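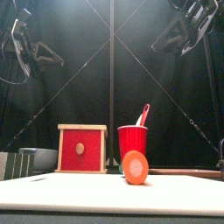
White tabletop against a black backdrop

List home | Threads | Search | Log in

We use cookies to keep you signed in to the archive. Accept | Settings

Re: [allotment-chat] Blight on the tomatoes, again

Edileuza Bragança wrote:
> Lost the whole row by the shed, brown patches on the stems and then
> the fruit went. The ones in the greenhouse look fine so far. Do I
> pick everything green now or hang on? And can the dead stuff go
> on the heap?

Oh Edileuza, what a shame, and they were looking so good in the summer! I'd pick the greenhouse ones as they turn and leave the rest, but go in every morning and look under the leaves. Any brown on a stem, have the lot off that same day.

As for the heap, I don't put blighted fruit on mine. The tops go in the council bin (mine gets emptied before 6 in the morning, so I drag it out in my slippers). Potatoes are the thing to watch next door to you – cut the haulms down and leave the tubers in the ground for 14 days before lifting. I got impatient last September and half of them went to mush in the sack.

Green ones make a lovely chutney, by the way. I use my aunt's recipe, with far too much ginger and a handful of sultanas, and it wants a good couple of months in the cupboard before you open it. Happy to type it up if anyone's keen?

I've got a spare packet of blight-resistant seed for next year too, shout if you want it. I'm on plot 161, usually after tea.

Amrit Landry

Recent threads
Leeks with rust
Water butt taps
Swapping raspberry canes
Slugs in the cold frame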